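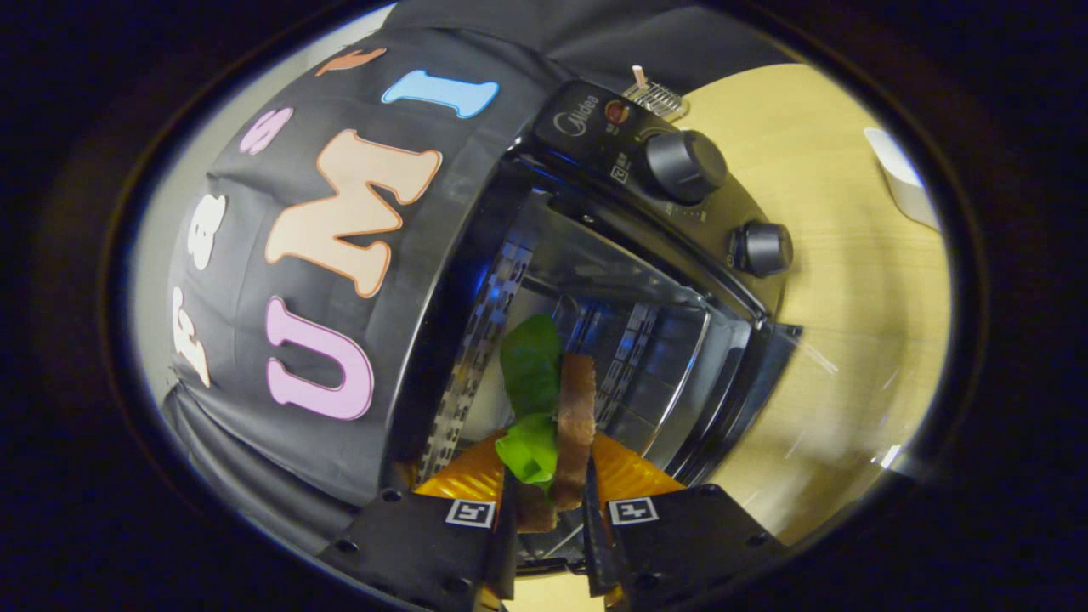

Clive Naylor wrote: The Group B table is still wrong after the cache was cleared. Bomuddale and Jõgi are level on 13 points, and Bomuddale have the better head-to-head, 3-2 on aggregate. The site has Jõgi first. I have had both clubs on the phone, and the final round is seeded from this table. Please reopen.

Ticket reopened
Product: Stidum Standings
Component: tie-break engine
Priority: changed from Normal to High
Status: Open, then Investigating
Opened: 25/04/2023

Original report

The public table for Group B lists Jõgi in first place and Bomuddale in second. Competition rules for groups, in order: points, head-to-head points, head-to-head goal difference, overall goal difference, overall goals scored, disciplinary points. The two clubs met home and away. Bomuddale won 2-0 at home and lost 2-1 away. Head-to-head points are three each, so head-to-head goal difference should decide it.

Expected: Bomuddale first.
Shown: Jõgi first, on the public page, the mobile page and the PDF export.

First response (Begoña Bravo)

Cleared the page cache and rebuilt the public table. The order on the staging copy looked correct, so I closed the ticket. I have since checked, and the staging copy was loaded from a backup taken in early March. It did not contain the later results. My mistake. Reassigning.

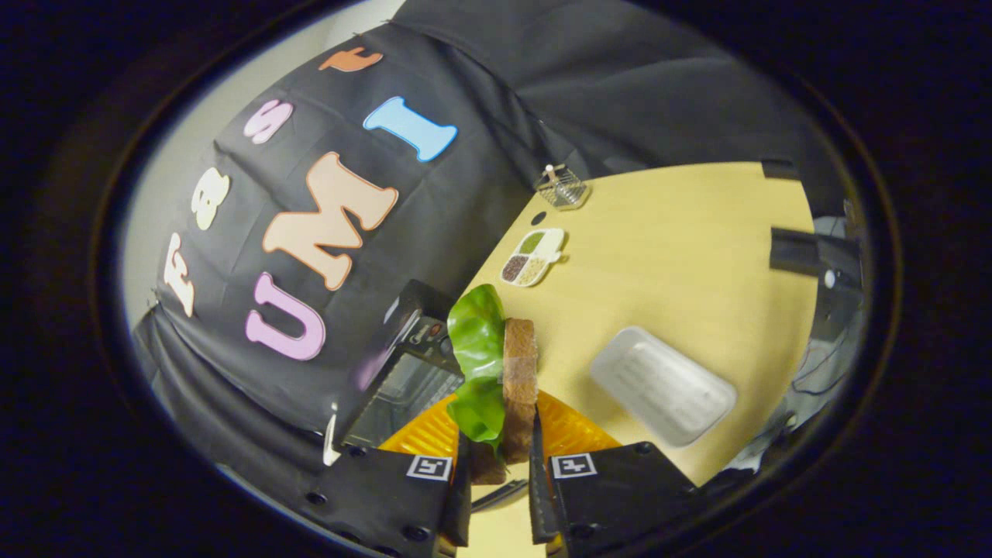
Mieke Willems
Second-line support, Stidum

I have taken this over from Begoña. Notes are in the order the work was done.

Step 1. Ruled out the cache. Requested the table straight from the standings service, bypassing the page layer. Same order, Jõgi first. The page is showing what it is given.

Step 2. Checked the rule set attached to the group. Each group can have its own tie-break order, and a common cause of this symptom is a group left on the league default, where overall goal difference comes before head-to-head. Group B has the correct rule set. It also matches Groups A and C.

Step 3. Checked the results. Both Bomuddale v Jõgi matches are marked Final with the scores Clive gives. Scorers add up to the scores. No points deduction is recorded against either club.

Step 4. Turned on trace output for the tie-break engine and ran Group B alone. Relevant lines:

tie detected: BOM, JOG at 13
criterion 1 head-to-head points: BOM 3, JOG 6
tie resolved at criterion 1: JOG, BOM
criteria 2 to 5 not evaluated

Six points from the mini-table means Jõgi are being credited with two wins over Bomuddale. They have one. The engine is reading three matches between these clubs and there should only be two.

Step 5. Listed every fixture record for the pair. The third is fixture 983, Jõgi v Bomuddale, status Abandoned, score 1-0. It was stopped at half time in March when the floodlights failed, and the match was later replayed in full under a new fixture number. The replay is the 2-1.

The main points column ignores fixture 983, as it should. The head-to-head query does not. It selects on the two club codes and on "score is not null", and it never looks at the status field. An abandoned match with no goals entered would not have shown the fault. This one had the 1-0 typed in before the status was changed.

Question from Clive Naylor

Can I just delete 983? The round is seeded tonight.

Reply (Mieke Willems)

Please don't. The record holds a yellow card for each side, and under your rules cards from an abandoned match stand. Deleting the fixture removes the cards from the suspension count. One of the two players booked is on the edge of a ban.

Workaround until the patch is in:
Open fixture 983 in the results editor.
Leave the status as Abandoned.
Clear both score boxes. Do not enter 0-0. A zero is a score and the query will treat it as a draw.
Put the 1-0 in the notes field so that it is kept.
Save, then run Recalculate for Group B only.

Do not use Recalculate All. It resends the table to every subscriber, and the clubs will get a second set of e-mails.

Clive Naylor wrote: Done. Bomuddale first, Jõgi second. Cards still showing on both player pages. Pludgate have moved as well, from fourth to third, which I was not expecting. Is that right?

Reply (Mieke Willems)

Yes, as far as I can see, but it has a separate cause. Pludgate are level on points with the club that was above them, and the drawn match between the two was corrected last week from 1-1 to 2-1 for Pludgate's under-18 side, then corrected back for the first team. The group had not been recalculated after the second correction. Your run picked it up. Please compare it with the referee's report before you publish — I only have what was entered.

Clive Naylor wrote: Report says 1-1. Pludgate third on overall goal difference. Agreed.

Wider check

The season has 189 fixture records in the competition. Of these, 183 are Final, four are still to be played and two are Abandoned. The other abandoned match has empty score boxes and affects nothing. I reran every group with the status filter applied by hand and compared the output with the live tables. Group B was the only one with a difference, and it matches the order now shown.

Fix (Elīna Zariņš)

The head-to-head query now uses the same status list as the main table: Final and Awarded. I left Awarded in on purpose. A walkover has to count in both places. Regression test added with one abandoned and replayed match where the abandoned score favors the away side, and a second test with a three-way tie. The three-way case would have failed too.

The results editor will also warn when a fixture is set to Abandoned with a score present. It is a warning only and can be dismissed.

Review comment (Philomena Gilmartin)

Approved. One request: the trace should print the fixture numbers used for each mini-table. Step 5 was a manual search and did not need to be. Logged as a separate item.

Post-release check (Mieke Willems)

Patch applied to the live service. Put the 1-0 back into fixture 983, recalculated Group B, order unchanged. Trace now reads BOM 3, JOG 3 at criterion 1, then BOM +1, JOG -1 at criterion 2. PDF export regenerated. The mobile page took a few minutes to follow — it polls on its own timer.

Clive, the old PDF is still linked from the Bomuddale club page. That link is on their side and we cannot change it.

Status: Resolved
Linked item: print fixture numbers in tie-break trace (open)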